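Akash Jaiswal makes me a cup of tea before he'll talk about anything, and while the kettle boils he tells me that people who are good in the kitchen are often hopeless at teaching in one. He has been teaching since August, and his pupil is an arm. He works at Wustix, a small outfit that shows household robots how to do ordinary chores by having a person steer them through the job, over and over, until there are enough goes on record to train from. 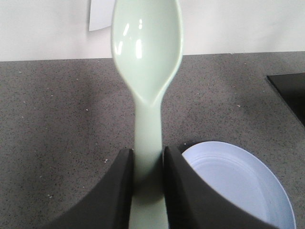 Akash started out on the remote control side, with the handheld rig they call Tarix, and he reckons the first month was mostly him learning to slow down. "You want to grab it the way you'd grab it yourself," he says, "and you can't, you've only got two fingers!" A spoon held upright by the handle, bowl to the ceiling, is a grip he's very fond of, and he'll happily talk about it for longer than I'd planned to stay. Pinch too low and the spoon has more room to swing, pinch too high and you've lost the part you wanted to use.

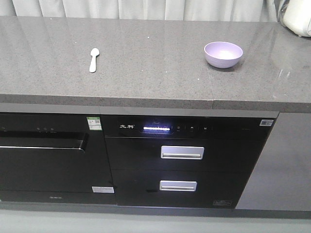

His other rule is to settle on where you're going before you move at all. New operators tend to drift over the counter while they make up their minds, and the drifting gets recorded along with everything else. "The robot doesn't know you were dithering," he says. "It thinks dithering is part of the job." He once threw out 19 goes of his own in an afternoon for exactly that, and he still sounds a little sore about it.

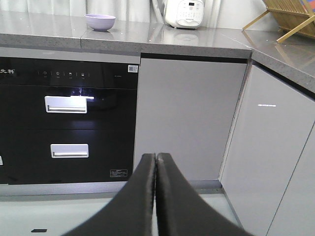 Is it better to guide the arm by hand or from the controls?

By hand is quicker to learn, Akash says, and he starts every newcomer that way so they get a feel for the weight of the thing and where the joints don't like to go. He switches them over after 100 goes, as a person leaning on the arm tends to get in the way of the cameras.

The team's tally stood at 1,450 goes when I visited, and he'd kept a fair few of the clumsy ones where the operator recovered well.

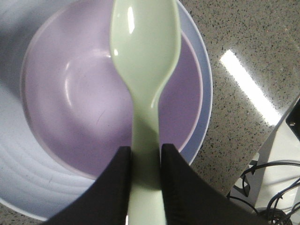
"If you only ever show it perfect, it's got no idea what to do when it's a centimetre off," he says, topping up my mug. He'd like to try two operators on the same chore next, and there's a colleague at Wamport keen to compare notes on colour and lighting. For now he has 3 more chores on his list, and he was back at the controls before I'd found my coat.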